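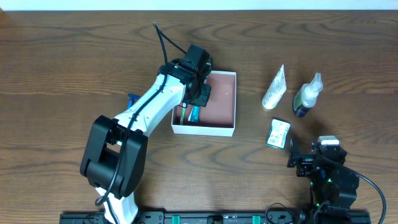 My aunt keeps a shoebox lid by the front door with everybody's travel stuff in it, and for years I thought she was a little nuts. Then in August I missed a bus to Brostlow because I was on my knees on the bathroom floor looking for a toothpaste cap, and I called her that same night to ask how she does it.

Her answer was a box. An actual cardboard box, no lid, that you fill at a table and don't touch again until you leave. I'd spent years buying zippered pouches (I own a frankly embarrassing number, including a $139 one from Goltari with a hook I have never once hung from anything), and she was telling me to use the kind of thing a mug comes in.

So I tried it on a Saturday morning. The rule is that you lay everything out on the table first, on both sides of the box, and look at it for a while. Toothbrush, toothpaste, razor on one side. On the other goes whatever you squeeze, spray or forget you own. It feels silly for a minute or so, and then you start seeing what you don't need. I had two lip balms and a comb from a hotel I don't remember!

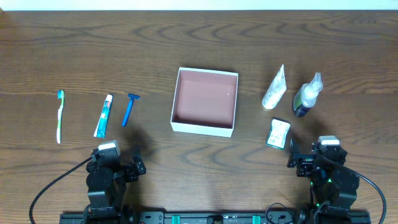
Everything out first, box in the middle: brush, toothpaste and razor to the left, the squeeze tube and spray bottle to the right.

Güven Eren, who packs for a touring choir and has gotten 22 singers through airports with all their toothbrushes, is stricter than my aunt. He wants the tall skinny things in first, against one wall, so they stand up and you can grab them without digging. Tubes go next, caps up. Anything with a pump goes in last, and he likes a scrap of washcloth tucked around the nozzle. I asked if he ever just throws it all in and hopes. He looked at me like I'd suggested checking the piano as luggage.

Do you take the box with you? I do, if I'm driving. It sits on the back seat and then on the edge of the sink at the other end, and I've stopped leaving razors in other people's showers. For a plane, everything gets moved to a bag at the last minute, liquids in their clear one, and the box stays home on the dresser waiting for me to fill it back up when I'm in the door. Herman Rondonuwu, my neighbor in Harahap Court, writes his list right on the outside in marker and crosses things off as they go in. His box has been to the lake so many times you can barely find a blank spot on it.

Mine is still clean, apart from one toothpaste thumbprint. I'm leaving again next week and the box is already on the table. I just need to decide about the comb.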